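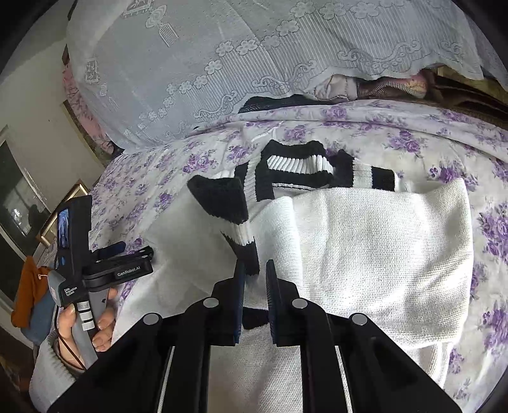
白色针织衫配黑色罗纹边，洗的时候怎么防止黑边串色到白色大身？

关键在控制水温和浸泡时间：冷水，中性洗涤剂，单件洗，洗完马上脱水摊平，不要堆着。串色多数发生在湿态静置阶段，主洗那几分钟影响有限。

——织物护理版 / 针织

grarkex_75
补充一下工况。成分标是棉粘混纺，大身本白，领口和边是黑白相间的罗纹。机器是Zukum的滚筒，羊毛程序最低转速600。前两次手洗没问题，第三次黑边旁边的白条发灰。洗涤剂用的Foulkes中性。

线头2942
发灰不一定是串色，也可能是浮色加纤维屑。拿湿白棉布压黑边十分钟，布上有颜色再谈固色。

湿度计
600转没必要手洗。脱水不足才是问题，罗纹组织厚，含水量比大身高，水往白的那边走，染料跟着走。我的做法是装网袋，直接脱水2分钟，再用干毛巾卷压一遍。

Ilarham旧货
不同意上机。罗纹横向拉伸大，进滚筒几次领口就松了，回缩不了。卷毛巾压水足够，多换一条毛巾的事。

湿度计
领口变形主要是挂晾造成的，和脱水关系不大。单脱，网袋塞紧，衣服在里面基本不动。

Ilarham旧货
网袋塞紧等于离心力全压在折痕上，粘胶湿强低，你自己查。

线头2942
粘胶湿强低是事实，不过楼主没给混纺比例，吵这个没结果。先做压布测试。

grarkex_75
测了。黑边压布有很淡的灰印，白条压布没有。白醋固色有用吗？

线头2942
对棉上的活性染料基本没用。醋酸固色是酸性染料染羊毛、锦纶那套，棉粘不适用。淡灰印属于浮色，冷水多漂两遍，漂到水清为止。

纬编工
吸色片可以放，作用是抓水里的游离染料，对直接接触转移无效。所以摊晾时黑边和白身之间要垫东西，领口里面也垫一层，前后片别贴着。

grarkex_75
垫毛巾还是垫纸？

纬编工
白毛巾，旧的，不掉毛的。带印刷的纸别用。

Ilarham旧货
已经发灰的白条可以用彩漂粉局部处理，过碳酸钠那种，低浓度，棉签点涂，别碰黑边。含氯的不要用。

湿度计
局部点涂容易出水印圈，我不建议。真要做先在内侧下摆试。

grarkex_75
先按冷水漂洗加垫毛巾来，彩漂暂时不动。二月这边室内湿度大，摊着一天半才干，有没有影响？

线头2942
有，湿态时间越长越容易迁移。开除湿机，或者电扇低档对着吹。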